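Visit to the Pliltow workshop, Tuesday, May 30, 2023

We had two hours with Qistina Siregar's group, who are comparing gripper fingers for light household items. Kasis is looking to replace the fingers on 4 of our own arms, so most of our questions were about wear and grip on thin plastic.

The test cell is a black mat with black fabric on three sides and an arm at the left and right. The fabric is there to keep the background the same for the cameras.

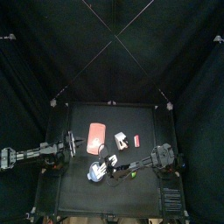 Test cell with both arms over the mat. The right gripper has the white slotted piece; the left is open.

Each finger set gets 400 picks before it is changed. Qistina said flat items with a low rim cause the most trouble, and small blocks the least. The Amero controller logs motor current on every close, and they go through the log at the end of the day. Sofia Esteves asked about changeover time. It is almost 7 minutes per arm, including recalibration.

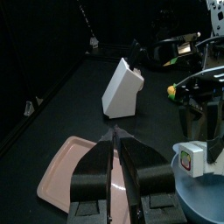
The wrist cameras matter more than we had expected. With only the overhead view, the operators tended to close too early on anything behind the fingers. Qistina's group now checks the wrist view before each close and uses the overhead one for moving between items.

We did not get to see the Wibisono fingers, which were still on order. Sofia will ask for the pick logs and we plan to go back in July.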